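Home | About Us | Our Lab | Visit | Contact

About Us: Come See What We Do at Stesness

April 6, 2022
By Nneka Mohammed
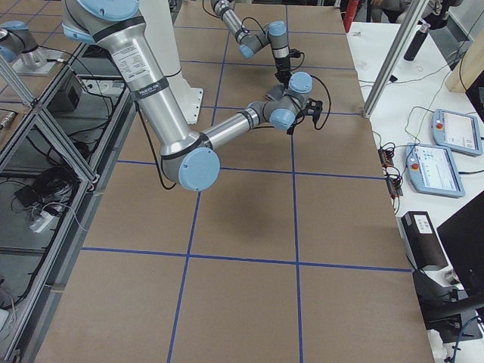

The two-arm table in our Kosbridge lab, taped up and ready for questions.

Hi, I'm Nneka! I run the open days at Stesness, which means I'm probably the person who'll hand you your badge and ask you to leave your coffee by the door. We're a small robotics school in Kosbridge, and we teach adults who want to work with robot arms, whether or not they've ever touched one (I hadn't, before I started here).

Most visitors head straight for the big table. It's covered in brown paper and marked off with blue painter's tape, and people always ask about the tape, so I'll tell you now: each box is a spot where a part can go. When you and I say "put it in the far box," we both know which one we mean. Cheap, and so easy to redo!

The controllers on the white side table are the teach pendants. You'll get to hold one on your visit, and yes, the first thing Adebayo will show you is the red stop button. Adebayo Edet teaches our evening class and does most of the demos. He used to fix packing machines over at Briggs, and he's very patient with kids who want the arm to wave.

Our last open day was in July and we had 900 people through, a lot more than we'd planned for. The line went out past the bike racks and we ran out of name stickers before lunch. So now we take groups of 70 at a time, and each demo runs 60 minutes with plenty of room for questions.

We also take the Praven course on the road to high schools, if getting to Kosbridge is a pain for you. Just ask me. I answer the visit emails myself, usually in the morning, and I love hearing what people want to see.

Book | Directions | Classes | Back to top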